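Write the rules down before the arm moves

March 2021

Most of the argument about rules for robots is about large machines behind fences. I would like to talk about small arms on white tables, handling bowls and pretend food. At Jarnum we wrote our own bench rules, 3 pages of them, and I think every small workshop should do the same.
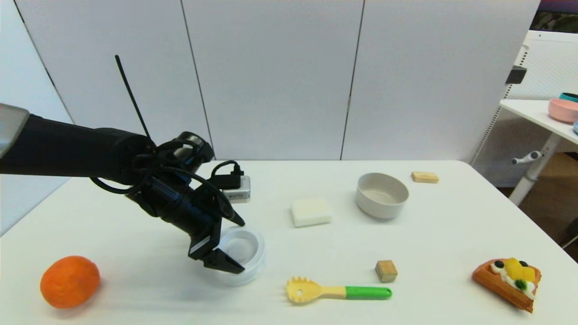
Say what is on the table

A layout sheet should name every object in use. Toy food needs its own line, as grip settings for a toy are a poor guide to the real thing.

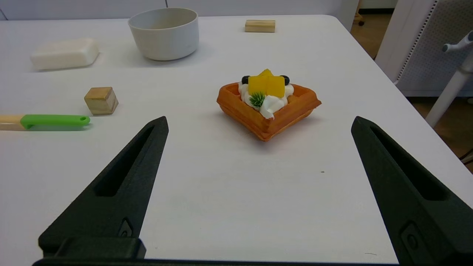 Open gripper and toy waffle, with the bowl further back.

Our sheet also sets a waiting time of 60 seconds after any stop — long enough to look properly. People complain about it. I would keep it. In September we went back through 585 run notes, and the ones without a layout sheet were close to useless to anyone who hadn't written them.

Round things deserve a separate rule. An orange can roll, so the rule gives it a fixed starting place and says how wide the fingers must open on the way in.
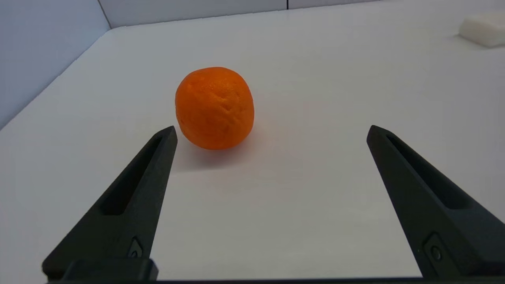

Wieser thinks this goes too far, and wrote to say that a rule for each piece of fruit will end with a binder no one opens. It is a fair complaint. My answer is that a rule can cover a shape, and we have few shapes. The Grurkcombe guide tried to list objects one by one and reached about 300 before it was dropped.

Cables belong in the rules too. Ours asks for a look at the loops near the wrist before each session, with the arm still.

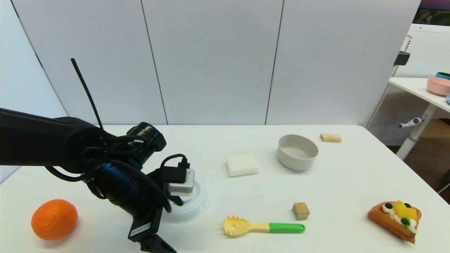 Who signs

The person at the stop button signs the sheet. A manager's name on it tells you very little about the bench. Clernutent lets either sign, and I hope they change that at the next revision.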